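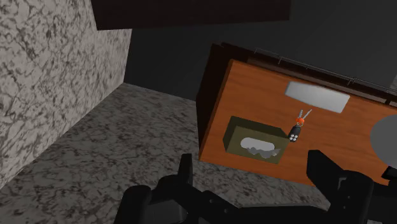

3.2 Upkeep of the simulated cell

The Kerkari cell exists only in software, and we had assumed that this would spare us maintenance. It did not. Over 13 weeks the gripper model was repaired four times, mostly for fingers that closed on each other and kept going. G. Cocco rebuilt the collision shapes in January; G. Bassi then rebuilt them again, with fewer comments.

Figure 4. Wrist view in the Kerkari cell, with the desk, the tissue box and the gripper fingers in the foreground.

The wrist camera is mounted behind the fingers, so the hardware takes up a good part of each view (Figure 4). We left it there — the policy has to learn where its own fingers are, a skill the physics engine had not mastered. After each repair we reload the desk, let every object settle for eight seconds, and check the joint limits against the Plesden settings file. Anything still moving is reported as a fault.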